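Counting to 400

I said in my last post that I'd write about the demonstration project once I'd calmed down. I have mostly calmed down.

For anyone who skipped that one: I've been doing contract work with a small outfit called Jelwood, who want a robot arm that can handle cloth. Folding, picking up, putting down, flattening out. They're doing it the way everyone does it now. A person drives the arm through the job again and again, the cameras and joint readings get saved, and the whole pile is fed to a model that is supposed to come out the other end knowing how to do it. My part is helping them work out what to collect and checking whether what they've collected is any good. I took the job partly because I don't believe the pitch and wanted to be paid while not believing it.

The target for the first round was 400 demonstrations of one task. Pick up a piece of cloth from a desk, lift it, lay it down again. I asked where 400 came from. There was a pause on the call and then somebody said it was what the Trernov people had used. Trernov is a different arm with a different gripper and, as far as I can find out, they were stacking cups.

So 400 it was. We are at 212 as I write this on 4th January, and the number is the only thing about the project anybody upstairs ever asks after. There's a chart. It goes up. I've got nothing against charts, but a chart of how many recordings you have tells you how many recordings you have.

What I wanted to know, and still want to know, is how different they are from each other. Say you record someone picking up the same cloth from the same spot with the same approach, 20 times over. On the chart that's 20. In terms of what the model can learn from it, I'd value it a good deal lower, and I'd have a hard time telling you how much lower, which is my real complaint. The field has a unit for volume and no agreed unit for variety, so volume is what gets reported.

Shabnam Sial does most of the driving. She's very good at it, and that's a problem of its own. After a few weeks she found a way of coming down on the cloth at a slant, pinching it near the top and lifting so it hangs more or less evenly. It works nearly every time. It's quick. If you watch her recordings back to back they look like the same recording. 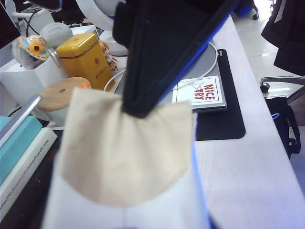
Ermanno Sorrentino

Half-moon cloth, finger coming down diagonally, pinch at the upper centre with the creases running down from it. I could have pulled any number of wrist views from Shabnam's sessions and they would show you that same grip. It's a lovely grip. I'd just like to see a bad one.

I mean that seriously. If every example the model sees starts from a tidy approach, it has no idea what to do when it arrives untidily, and it will arrive untidily, because its own small errors pile up in a way a person's don't. A person notices the finger is drifting and corrects without thinking about it. The correction is the useful bit! I'd trade a stack of clean lifts for a handful where she comes in wrong, realises, backs off and has another go. But those were being thrown out. When I first got access to the storage there was a folder called "rejects" and it was by some distance the most interesting thing in there. Shabnam had been binning them because the instruction sheet said to keep successful episodes only. She was doing what she was told. I've since had the sheet changed, and now she marks the fumbles and keeps them, though she says it feels like handing in homework with the crossings-out left in.

Then there's the background, which I've had more arguments about than anything else.

The desk is a working desk. Look past the cloth and there's a mustard tin, a round wooden lid, a white fan, little figurines, a stack of books, a closed laptop with a NICE TRY sticker on it. One camp at Jelwood says this is wonderful, it's realistic, it's the sort of mess the robot will have to live with. The other camp wanted a bare bench with a grey backdrop. I annoyed both of them by saying that a messy background only helps if the mess changes. If the tin is always in the same spot when the cloth is always in the same spot, then as far as the model is concerned the tin may as well be a signpost. It can learn "go to the bit in front of the yellow thing" and score beautifully until somebody takes the yellow thing home.

I've seen this happen on an earlier job, at Birnummont, where the arm was meant to find the handle on a drawer. It found it every time. We moved a mug and it stopped finding it. There was a fortnight of people blaming the lighting before anyone moved the mug back.

So I asked for the desk to be rearranged between batches. Nothing elaborate. Shift the tin, turn the laptop, put the fan away, swap the books around. Put the cloth down any old how and don't smooth it first. This was agreed to with enthusiasm in the meeting and then, going by the recordings, mostly forgotten, because rearranging a desk takes time and the chart doesn't go up while you're doing it. I can't blame anyone on the driving end for that. If you measure people by the episode they'll give you episodes.

A fair objection, and one reader has already emailed me a version of it after the last post: don't the big groups get around all this by simply having more? Enough arms, enough desks, enough tired people on rotating shifts, and variety turns up by itself. Maybe. I think it probably does at some scale. But Jelwood has one arm, one desk and Shabnam, and borrowing the habits of an organisation with a warehouse doesn't get you the warehouse. When you're small, every recording ought to be chosen, and "do it again the same way" is the worst choice on offer.

Lashari, who I should say is a software package and not a colleague, is what we're using to sort the recordings. It groups them by how alike the arm's movements are. I was suspicious of it, as I am of anything that comes with a colourful scatter plot on its front page, and I'm still a bit suspicious. The first time I ran it over our set it told me we had 8 clusters, and when I went through them by hand several looked like the same thing done at slightly different speeds. It has no view at all on the cloth. It knows where the finger went and has no clue whether the fabric came up with it. You could record an afternoon of the gripper closing on thin air, following Shabnam's path exactly, and Lashari would file the lot next to her best work.

Still, it did one useful thing. It let me put the question differently in the January meeting. I stopped asking for the count and asked how many of the groups had gained anything since before Christmas. The answer was one, the big one, the slanted pinch. There was some shuffling of papers. I enjoyed that more than I should have.

What I've asked for between now and February is fairly modest. Stop adding to the slanted pinch altogether. Start the arm from odd places: too high, too far over, already nearly touching. Grab the cloth by an edge sometimes. Get somebody other than Shabnam to drive for a few sessions, even if they're hopeless at it, in fact preferably somebody hopeless. I offered myself and was accepted a bit faster than was flattering. I've had two goes so far. I drove the finger into the desk on the first, and on the second I picked up the cloth, felt very pleased, and let go of it in the wrong place. Both are in the set.

I've also asked for a test that gets written down before any training is done, with the cloth positions and desk layouts fixed in advance, on layouts that don't appear anywhere in the recordings. I had expected this to be the easy one. It's been the hardest sell of the lot. The worry, put politely, is that it might produce a discouraging number ahead of the demo. Well, yes. I'd rather be discouraged in February by a spreadsheet than later on in front of the people paying for it.

I don't want to give the impression I think the approach is rubbish. I came in closer to that view than I am now. There was an early model trained on the first batch that someone ran while I was on a call, and it reached for the cloth, missed, went back and got hold of it. I've watched that clip more often than I'd admit to my client. I also know it was one clip, on the usual desk, and I don't know how many tries came before it, and when I asked, neither did the person who sent it to me.

Will post again when the test has been run, assuming I win the argument about running it. To the two people who asked about the drawer job: I can't share the recordings, they aren't mine. And to the person who asked which controller we're using for the driving, I'll have to check, Shabnam swapped it before the break and I haven't caught up.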